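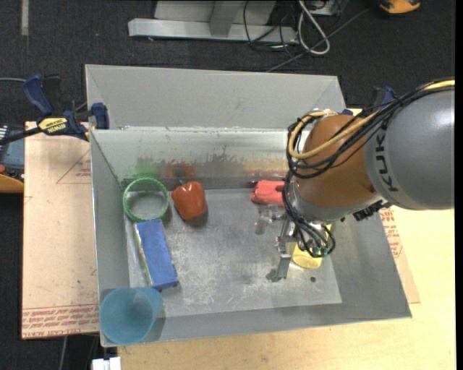

The big metal bin on its tabletop, with the KUKA arm reaching in.

I read the paper over breakfast, the real one, and on Friday I let my eggs go cold over Kelly Ashworth's story about the night crew at the county 911 center. What a piece! She sat with them from nine in the evening until the sun came up, and she somehow got all of it onto two pages without once making it about herself.

The part that got me was Phyllis Bramwell, who has been answering those calls so long that she once talked a man through delivering his daughter, and then, years later, took a call from the daughter about a kitchen fire. (Small one. Everybody's fine.) Phyllis told Ashworth she remembers voices better than faces and that she can't go to the grocery store without hearing someone in the next aisle and thinking, oh, I know you.

I used to work the copy desk, a long time ago now, and I can tell you how hard it is to get a quote like that. You have to be there at four in the morning when the phones are quiet and people start talking because there's nothing else to do. My old boss Darren Mellor used to send new reporters out with a sandwich and tell them not to come back until they'd eaten it with somebody. I ate a lot of sandwiches in a lot of parking lots that year, and I'd do it again tomorrow.

I did have one complaint, and I emailed it in, because I'm that kind of reader. The story jumped from the front page to page nine and the jump line said page four. I spent a good while in the middle of a zoning article looking for Phyllis! Denise Yeoman on the desk wrote me back in about an hour, very nice, said they'd had other calls and a correction was coming.

Anyway, go find the story if you still have that day's paper in the recycling. The sidebar on how they train new dispatchers is good too, and it has a chart I wish had been bigger. Ashworth says at the bottom that she's working on a follow-up about the ambulance crews, probably in December. I've already told my husband he can't have the front section that morning until I'm done with it.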